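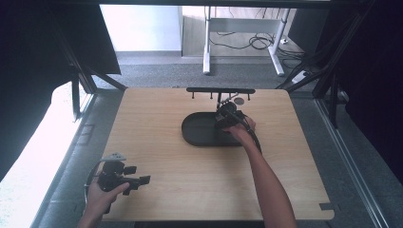

Ob die Nachversicherungsfälle in der neuen Aufstellung überhaupt enthalten seien, wollte die Personalvertretung in Clostville nach dem letzten Zwischenstand wissen, und wenn ja, ab welchem Eintrittsjahr. Sie sind enthalten, allerdings noch nicht vollständig. Der Bericht geht deshalb zuerst auf diesen Punkt ein und danach auf die übrigen Arbeitspakete.

Zwischenbericht an die Kaijage-Stiftung
Vorhaben: Bereinigung der Versorgungskonten bei der Zusatzkasse Tronholm
Berichtszeitraum: bis Ende Juni

Nachversicherung
Von den 400 Konten der ersten Tranche sind 54 als Nachversicherungsfälle gekennzeichnet. Es handelt sich überwiegend um Beschäftigte, die vor der Zusammenlegung der beiden Kassen ausgeschieden sind und deren Beiträge nur auf Papier nachgewiesen waren. In den älteren Listen aus Clostville stehen Jahressummen ohne Aufteilung nach Monaten. Für die Berechnung der Anwartschaft reicht das in den meisten Fällen aus, bei unterjährigem Wechsel der Arbeitszeit jedoch nicht. Diese Konten haben wir vorläufig gesperrt. Es werden dazu keine Auskünfte erteilt, bis die Lohnunterlagen vorliegen.

Stand der Kontenprüfung
300 Konten sind abschließend geprüft und freigegeben. Die restlichen Konten der ersten Tranche liegen zur zweiten Durchsicht bei der Fachabteilung. Die häufigsten Abweichungen betreffen Elternzeiten, die doppelt gebucht wurden, und Beurlaubungen ohne Bezüge, die als Beitragszeit durchgelaufen sind. Korrekturen zulasten der Versicherten nehmen wir erst nach schriftlicher Anhörung vor. Die Frist dafür haben wir auf sechs Wochen festgesetzt — in der Antragsfassung waren vier vorgesehen. Der Zeitplan verschiebt sich dadurch etwas, die Mehrkosten sind gering und werden von der Kasse selbst getragen.

Übernahme nach Domeck
Die geprüften Konten werden gesammelt in das Verwaltungsprogramm Domeck übernommen. Der erste Übernahmelauf musste wiederholt werden. Das Programm rundet Versorgungspunkte auf zwei Stellen, unsere Altdaten führen vier. Bei langen Laufzeiten ergaben sich daraus Differenzen von einigen Euro im Jahr, in beide Richtungen. Nach Anpassung der Schnittstelle stimmen die Summen. Das Protokoll des zweiten Laufs liegt dem Bericht als Anlage bei.

Auswirkung auf die Deckungsrechnung
Eine belastbare Aussage zur Deckung ist noch nicht möglich. Die bisherigen Korrekturen heben sich gegenseitig weitgehend auf. Offen ist vor allem die Gruppe der verfallbaren Anwartschaften, die bisher pauschal angesetzt wurde. Der Aktuar rechnet mit den freigegebenen Konten einen Probelauf und ergänzt ihn, sobald die gesperrten Fälle geklärt sind. Die Umlage für das kommende Jahr bleibt unverändert.

Mittelverwendung
Vom bewilligten Betrag sind noch 25 Prozent verfügbar. Die Ausgaben für die Digitalisierung der Papierakten lagen unter dem Ansatz, die Personalkosten darüber. Wir beantragen, den Rest aus der Digitalisierung auf die Personalkosten umzuwidmen. Eine Erhöhung der Gesamtsumme ist damit nicht verbunden.

Nächste Schritte
Anforderung der fehlenden Lohnunterlagen in Clostville, Versand der Anhörungsschreiben, danach Beginn der zweiten Tranche. Den nächsten Bericht legen wir im Oktober vor. Sollte die Stiftung bis dahin eine gesonderte Übersicht der gesperrten Konten wünschen, bitten wir um kurze Nachricht an die Geschäftsstelle in Tronholm.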